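Il avait rendez-vous chez Dervishi à 5 heures, avant l'ouverture. Živko Kadrić attendait sous le store, les mains dans les manches. Janvier. La rue vide, une camionnette qui tourne, rien.

Dervishi ouvrit sans dire bonjour.

– T'as la lettre ?

Il l'avait. Pliée en 4, contre la peau, papier de 1855, l'encre devenue rousse. Sa grand-mère l'avait gardée dans une boîte à sucre. Elle disait : c'est la maison de Prileo, c'est écrit dedans, la maison et le verger jusqu'à la rivière.

– Assieds toi.

Café. Brûlant, trop sucré. Dervishi lisait avec le doigt, en remuant les lèvres.
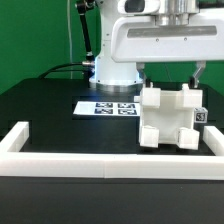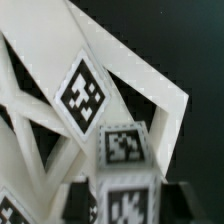 La maison, Živko ne l'avait vue qu'une fois, enfant, de la route. Un toit crevé, des poules. Son père n'avait pas voulu s'arrêter. Il se souvenait surtout du treillage contre le mur, d'un vert passé, où grimpait une vigne maigre. Il y pensait encore, certaines nuits. Pas au toit, pas aux poules. Au treillage.

– 3000, dit Dervishi.

– C'est pas à vendre.

– Tout le monde dit ça. Hunari t'en donnera moins.

Il reposa la tasse. Dehors le jour venait, gris, par le bas de la rue. Il pensa au loyer, à la petite qui toussait, au car pour Prileo qui partait dans une heure. Il reprit la lettre. Dervishi tenait l'autre bord, sans tirer, sans lacher non plus.

– Elle parle du verger, au moins ? demanda Živko.

– Tu l'as jamais lue ?

Il ne savait pas lire cette écriture là. Personne chez lui. Dervishi le regarda longtemps, puis il ouvrit les doigts.

– Monte dans ton car, dit-il.

À lire aussi
Le sel de Trero
Chez Hunari, après la pluie
La boîte à sucre
Trois hivers sans courrier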